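To: Marisol Rengifo, Taipe Fund
From: Gilberto Nina, Endville field station
Re: Litter and energy flow study, progress through August

Marisol, this covers the second half of the first year. The budget table went to you separately and hasn't changed.

## Where the work stands

All four plots at Endville are running. Litter traps are emptied every two weeks and the material is dried, sorted into leaf, twig, seed and other, and weighed. A subsample of each goes to the calorimeter so that we can report energy as well as mass. The soil respiration collars have been read on the same schedule since spring.

We planned 224 litter bags for the decomposition part of the study. All of them were placed. To date we have pulled 59, which matches the schedule in the proposal. The rest come out over the next fourteen months.

The grassland comparison plot at Brotov was late. The landowner wanted the fence line moved to keep a tractor lane open, and we lost six weeks to that. The plot is now fenced and has its collars in. It does not have a full spring record and won't have one until next year. Kevin Cabrera has written up how we intend to handle the gap, and the short version is that Brotov will be left out of the first-year totals and used only from the second year on.

## Results so far

These are early numbers and should not be quoted outside the Fund yet.

Leaf fall on the two north-facing plots was higher than on the south-facing pair in every collection. The difference was small in spring and larger in August, when a dry spell brought leaves down early. Energy content per gram hardly differs between the plots. Nearly all of the difference in energy reaching the ground comes from the amount of litter, and very little from what kind it is.

Mass loss in the bags is faster than we assumed in the proposal. The coarse-mesh bags, which let in millipedes and woodlice, have lost 47 percent of their starting mass at the second pull. The fine-mesh bags have lost much less. Wálter Sánchez thinks part of the coarse-mesh figure is fragments falling out during handling. He is testing this by carrying a set of bags out to the plots and straight back without leaving them there. Until that is done we are treating the coarse-mesh number as an upper limit.

Respiration follows soil temperature closely until the soil dries out, and then it drops off even on hot days. The model we took from the earlier Sivusholm study uses temperature only, so it overstates the carbon leaving the soil in late summer. Rocío Apaza has added a moisture term. The fit is better on three plots. On plot four it is slightly worse, and we don't yet know the reason. Plot four has more stone in the upper soil and the moisture probe there may be sitting in an air pocket. It will be dug out and reset before the leaves come down.

## Problems

**Drying oven.** The thermostat on the large oven drifted during July. Two batches were dried hotter than the protocol allows. We reweighed both against archived material and the masses look fine, but the energy values from those batches have been dropped. The thermostat has been replaced and now gets checked against a separate thermometer each morning at 8:00.

**Deer.** Three traps on plot two were knocked over more than once. We put taller stakes on them. Samples from the affected weeks are marked in the data file.

**Data entry.** Field sheets were being typed up by whoever had time, and the trap numbers were sometimes entered in the old format. Rocío rechecked the whole file against paper. The corrections were minor, but it took most of a week. All entry now goes through one form that rejects the old numbers.

**Calorimeter queue.** We share the instrument with two other groups and our samples wait longer than planned. There were 200 samples in line at the end of August. They keep well once dry, so this affects the timing of results and not their quality.

## Changes from the proposal

1. Brotov excluded from first-year totals, as described above.
2. Moisture added to the respiration model. No extra cost.
3. The root growth cores, originally planned for this fall, are moved to early spring. Digging them now would disturb the ground next to the collars on plots one and three while we are still sorting out the moisture question. The money set aside for the cores carries over.

I would like your written approval for item 3. The other two are within what the agreement lets us change on our own.

## People

Kevin moved from half time to full time on the project in June, as budgeted. Wálter continues on decomposition. Rocío has the data file and the model. We have not filled the second field assistant position. Two people applied and both took other jobs before we could make an offer. I will readvertise it with housing at the station included, which should help. If it is still open by winter I'd like to talk about using that line for extra calorimeter time.

## Next six months

- Finish the handling-loss test and correct the coarse-mesh figures.
- Reset the probe on plot four and rerun the model for all plots.
- Pull the third set of litter bags.
- Work through the calorimeter backlog.
- Draft the methods section of the first paper. Kevin will lead this.
- Complete the first annual energy budget for plots one through four, from litter input to respiration, with error ranges.

The annual budget is the main item you asked for, and I expect to have it on time. The step I am least sure of is the share of energy that goes to fungi, where we are still relying on values from other forests. The report will say plainly which terms we measured and which we borrowed.

A copy of the field data through August is on the shared drive with a note on column names. Questions on the file can go straight to Rocío.

Gilberto Nina

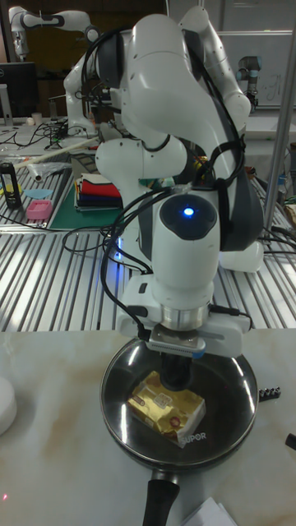
*White robot arm with its gripper over a black frying pan.*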